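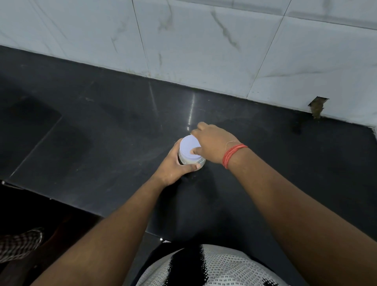

검은 석재 조리대 위, 흰 뚜껑의 병 하나에 모인 두 손.

뚜껑을 여는 일을 누군가에게 가르쳐 본 적이 있으신지. 나는 조카에게 한 번 가르쳐 보았는데, 말로는 도무지 되지 않아 결국 작은 손을 내 손으로 감싸 쥐고 같이 돌렸다(조카는 그 뒤로 집 안의 병이란 병은 다 열고 다녔다). 로봇에게 부엌일을 가르치는 사람들을 만나러 가면서도 머릿속에는 줄곧 그날의 잼 병이 있었다. 그리고 막상 만나 보니 그들이 하는 이야기가 그때의 내 고생담과 꽤 닮아 있어서, 반갑기도 하고 조금은 우습기도 했다.

레나노(Lenano)는 사람의 시범을 보고 배우는 조리 보조 로봇을 만드는 작은 회사다. 공동 창업자인 게오르기처 후사르는 원래 산업용 로봇 팔을 다루던 사람인데, 공장에서는 팔을 직접 붙잡고 경로를 한 점 한 점 찍어 주는 것이 일이었다고 한다. 같은 나사를 같은 자리에 조이는 일이라면 그걸로 충분했다. 부엌은 사정이 달랐다. 병은 매번 다른 곳에 놓이고, 뚜껑은 어떤 날은 헐겁고 어떤 날은 꿈쩍도 않는다.

“처음에는 원격 조종으로만 가르치려 했어요. 제가 조종간을 잡고 뚜껑 하나 여는 데 반나절이 걸렸습니다. 손끝에 아무 느낌이 없으니까요. 그러다 어머니 부엌에서 어머니 손을 보는데, 이걸 그냥 보여 주면 안 되나 싶더군요.”

그래서 이 팀의 수업은 세 단계로 나뉜다. 먼저 사람이 평소대로 맨손으로 일하는 모습을 눈높이에서 기록한다. 다음에는 로봇 팔을 직접 잡고 움직여 주고, 마지막으로 멀리서 조종간을 잡고 틀린 곳만 고쳐 준다. 후사르는 첫 단계를 ‘어깨너머 수업’이라고 부르는데, 우리말로 옮겨 놓으니 이보다 더 알맞은 이름이 없을 것 같다.

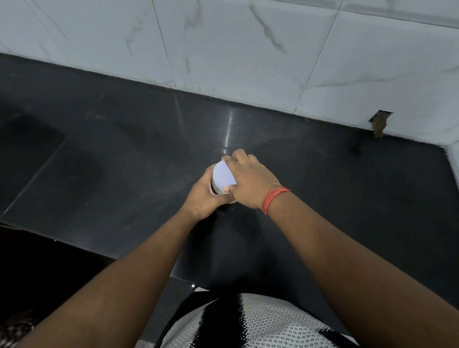
울소프(Ullthorpe), 2022년 7월 31일

일요일인데도 연구실에는 사람이 제법 있었다. 주전자에서는 물이 끓고, 창가 쪽 책상에서는 누군가 점심으로 싸 온 빵을 나누고 있었다. 나도 한 조각 얻어먹었다. 원격 조종을 맡은 세바스티안 일리에는 빵 부스러기를 털고 나서야 화면 앞에 앉아 그동안 모은 시범들을 보여 주었다. 지금까지 쌓인 것이 2,216건, 그중 뚜껑을 여닫는 시범만 547건이다.

이렇게 많은 뚜껑 앞에서 지루하지 않았느냐고 물으니 일리에는 고개를 저었다. 한 손은 몸통을 감싸고 다른 손은 뚜껑 위에 얹는다. 거기까지는 누구나 비슷해 보여도 손가락을 벌리는 정도며 병을 기울이는 각도, 팔꿈치가 들어오는 방향이 사람마다 다르단다. 어떤 이는 손바닥 전체로 누르고 어떤 이는 손끝만 쓴다. 초창기에는 가장 깔끔한 시범만 골라 썼는데, 그렇게 배운 로봇은 병이 조금만 비스듬해도 멈춰 서서 한참을 가만히 있었다. 요즘은 머뭇거리거나 고쳐 잡는 장면도 함께 넣는다고 했다.

조명도 대체로 집에서 쓰던 그대로 둔다. 반들거리는 검은 조리대에 빛이 길게 비치면 로봇의 눈은 그것을 물건의 모서리로 착각하곤 하는데, 그렇다고 남의 집 부엌에 천을 깔아 달라고 할 수는 없지 않느냐는 것이다. 얼룩도 자국도 있는 부엌, 사람이 늘 밥을 해 먹는 부엌에서 배워야 그런 부엌에서 일할 수 있다고 일리에는 몇 번이나 말했다.

두 번째 단계는 나도 해 보았다. 베텐(Veten)이라는 이름의 팔을 붙잡고 빈 통의 뚜껑을 돌리는 것인데, 생각보다 가볍게 따라와서 깜짝 놀랐다! 문제는 내 쪽이었다. 뚜껑을 반 바퀴쯤 돌리고 나면 손을 떼고 다시 잡아야 하는데, 평생 해 온 그 동작을 남의 팔로 하려니 어디서 놓아야 할지 알 수가 없었다. 후사르가 옆에서 껄껄 웃으며 자기도 첫날에는 통을 바닥에 떨어뜨렸다고 위로해 주었다.

뚜껑 다음은 가루다. 분유나 밀가루처럼 고운 가루는 이 분야 사람들이 한숨부터 쉬는 재료다. 덩어리가 지고, 비닐 안쪽에 들러붙고, 한꺼번에 쏟아지기도 한다. 지퍼백은 또 잡을 때마다 모양이 달라진다. 사람은 봉지 입구를 병 주둥이에 눌러 대고 반대쪽 끝을 들어 올리는 것으로 간단히 해결하는데, 이때 두 손이 맡는 일은 전혀 다르다. 아래쪽 손은 자리를 지키고 위쪽 손은 기울기를 조절한다. 일리에의 말로는 로봇에게 가장 가르치기 어려운 것이 바로 그 ‘자리를 지키는 손’이다. 움직임이 적으니 배울 것도 적어 보이지만, 그 손이 조금만 느슨해져도 가루는 조리대로 간다.
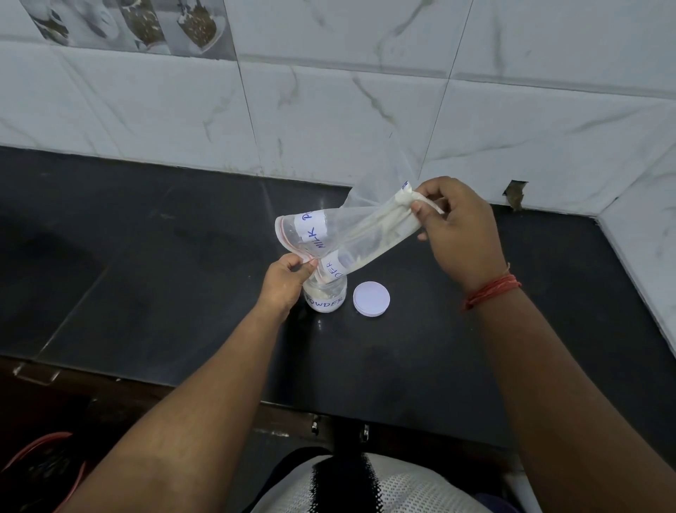
터너세 씨 댁의 숙제

시범을 보고 배운 로봇이 처음으로 연구실 밖에 나간 곳은 터너세(Tănase)라는 작은 식당이었다. 주방 한쪽에 팔 2대를 나란히 세우고 마른 재료를 통에 옮겨 담게 했는데, 거의 930번을 시키는 동안 주방 식구들의 잔소리도 그만큼 쌓였다고 한다. 너무 느리다, 봉지를 더 털어라, 뚜껑은 뒤집어서 놓아라. 후사르는 그 말을 하나도 빼지 않고 공책에 적어 왔고, 내게도 그 공책을 보여 주었다. 군데군데 기름이 배어 글씨가 번져 있었다.

잔소리 가운데 몇 가지는 벌써 새 시범이 되었다. 뚜껑을 어디에 내려놓는가 하는 문제만 해도 팀은 처음에 신경을 쓰지 않았는데, 이제는 옮겨 담기를 시작하기 전부터 뚜껑의 자리까지 한 묶음으로 가르친다. 봉지를 터는 동작은 아직 숙제로 남았다. 12월에는 팔을 다시 식당에 들여놓을 계획이라며, 후사르는 그 전에 주방장의 손을 하루만 더 보고 싶다고 했다.

돌아오는 길에 조카에게 전화를 걸었다. 이제 중학생이 된 녀석은 잼 병 이야기를 전혀 기억하지 못했다.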